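Home Diary Archive Kitchen Work Contact
Search this diary Type and press enter

May 27, 2019

Day 9 of the Walness trial, and I have now spent longer opening doors than I did in my entire career as a tenant.

The parcel of paperwork came first thing. Walness is sold by Otau as a "household rehearsal service", meaning you pay them monthly and they lend you a pretend house and a pretend robot with two arms, and you teach the one to cope with the other before you buy anything you could trip over. The real machine costs more than my car. The pretend one costs 30 pounds a month and can't fall on the cat. I was on their side before I'd opened the lid, so to speak.

Vichien Prasertsri rang at ten to ask how the review was going. I said well. He said he'd need it by the first week of June and could it please have an opinion in it this time. I think that was unfair. My piece on the window-cleaning thing had an opinion, it was just at the bottom, underneath the table of hose lengths.

Things I have found out, in the order I was annoyed by them.

The menus. Everything you want is under Session, apart from the things under Scene, and saving is under neither. I lost most of Day 4 to this. When I wrote to the help desk a man replied in four minutes, very kindly, to say it was under Tools, and I have been carrying a small grudge against his kindness ever since.

The houses. You get a set of 20, and they've been put together by somebody with strong feelings about tile. I've grown fond of one or two. I don't know who would live in them. I would, for the right rent.

The training. You drive the arms yourself with a pair of hand controllers, do the job several times, and Walness takes your efforts away overnight and comes back in the morning with something it says it has learned from you. On Day 6 it had learned my habit of stopping halfway to think. It approached a cupboard, paused like a man who has forgotten why he came upstairs, and carried on. I was mortified. M. laughed so much she had to put her tea down, then asked it to do the cupboard again, twice.

Pledeck is the extra bit, a bolt-on for doors and drawers. Otau would like another slice of money for it after the trial. I was going to be rude about this until I tried a door without it. The basic version treats a door as a flat thing with a lump on, and will push cheerfully at the lump until you make it stop. With Pledeck switched on it at least seems to understand that doors belong to handles and handles to doors, and I got through a whole morning without raising my voice.

So this afternoon I went back to doors. I had the manual open at the page on reach and grip, which was written by someone called Sukprasert, whose name is on every page like a schoolboy's on his ruler, and who I now feel I know. Sukprasert says to bring the gripper in level with the handle and take your time. I took my time. I took so much that the soup caught.

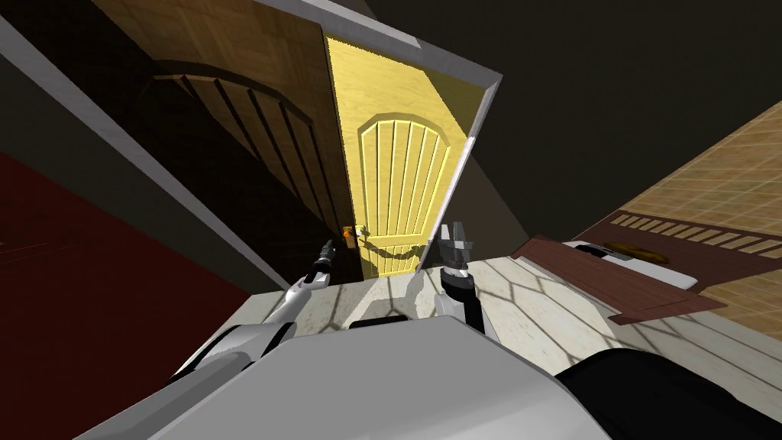

Can you move what you've taught it on to a real robot later?

Otau will transfer your sessions to any machine on its supported list for a single fee, but you have to repeat a short set-up in your own rooms first.

I've copied that into the draft more or less as it stands, as it's what every reader will write in to ask. The supported list is shorter than I'd like. I've said so, quite near the top, for Vichien.

The yellow door is my favourite, by the way. It has an arch and grooves and a little orange handle, and it looks like the way into a smart sauna. I've left the left gripper up near the handle and gone to scrape the pan. It can wait there. It's better at waiting than I am and it doesn't eat.

Wrote 221 words of the review after supper and took out the ones about the soup. Verdict so far: good service, daft menus, get Pledeck if your house has doors. M. says that last part needs rewording. Must ask the help desk man whether you can pause the subscription over the summer, and must find out his name first, and buy a new pan scourer.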